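The Art of the Outgoing Parcel

I have a confession to make about my dining table. It hasn't seen a proper dinner since December. What it sees instead is tape, string, bubble wrap, the good scissors (which I am forever losing under the bubble wrap) and whatever I happen to be sending to my sister's kids that month.

It started small. My sister moved to Burau, a place where the nearest real store is a long drive away, and I mailed her a box of the things she missed. Mustard, mostly. Then the kids got wind of it and started putting in requests, and then her neighbor asked if I could slip in some darning wool, and before I knew it I was a person with opinions about cardboard. Last year I spent $1,109 on postage. My husband found the receipts in a shoebox and had to go for a walk!

So when the magazine asked who could write something on packing a decent care parcel, my hand was up before the sentence was finished.

The first thing I did was call Sarmīte Jaunzems. She ran the mail counter at Jaltero for years, back when Jaltero still sold hats and garden hoses under the same roof, and she has wrapped more things than I have owned. I wanted tips. What I got was an afternoon in her kitchen with a pot of coffee and a stack of boxes she'd flattened and sorted by size, and a polite but thorough takedown of my entire method.

I overpack, apparently. I use too much filler in the middle and none in the corners, and I tape like I'm sealing a tomb. Sarmīte uses three strips on the bottom and one on the top, and she presses each one down with the back of a spoon. She also makes you shake the box next to your ear. If you hear anything, you open it back up. I heard something four times in a row and by the last one I was laughing so hard I had to put the box down.

Her other rule is that you lay everything out before a single thing goes in. All of it, on one surface, where you can look at it and be honest with yourself. I used to pack straight out of the shopping bags, and I once mailed a jar of pickles to Burau with the lid resting against a picture book. We don't talk about the picture book.
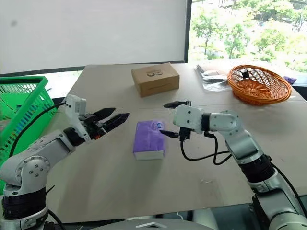 Tissues are the item I'd defend to the end. My sister calls them a waste of space, and I grant you they aren't exciting to unwrap, but they weigh next to nothing and they give a little, so they'll go into a gap that a tin never would. I like a soft pack in a plastic wrapper, and I like it bright – a glossy purple one is hard to lose even after the kids have flung the rest of the filling all over the floor. I put down a flat sheet of cardboard before I lay anything out, partly to save the table and partly for the pleasure of it, and the soft stuff gets decided on last. Socks do the same job. So do dish towels, if you roll them.

The heavy things want the bottom and the middle, and I know everybody's mother told them that, but then everybody gets excited and puts the jam in last. I weigh mine on the kitchen scale, item by item, and write the numbers on the back of an envelope. My record for one parcel is 84 ounces of jam. I'm not proud of it and I'd do it again.

For boxes, I'm loyal to the small sturdy ones from Gamach, the stationery place by the bus station. They're 7 inches deep, and that suits me because it keeps my ambitions in check. Flores, across the street, has prettier ones with a printed lining, and I've bought those for birthdays, but the corners go mushy if you so much as look at them. Sarmīte says a reused box is fine as long as the edges still feel crisp when you pinch them. She pinched all of mine. Two survived.

And then there's the note. I used to write it first and forget it on the counter, so now the note gets written at the very end, with the box still open, on whatever paper is handy. It lists what's inside and who gets which thing, and there's usually a bad drawing of the dog. My niece keeps them in a cookie tin. When I heard that I went out and bought a pack of 186 sheets of colored paper, an odd number, but it was on sale and I'd had a glass of wine.

The next box leaves this month. So far it has mustard (of course), gray darning wool, two paperbacks and a jump rope with wooden handles that refuses to lie flat no matter how I coil it. I've shaken it twice already – still rattling. I think it's the handles, so I'm off to find some socks.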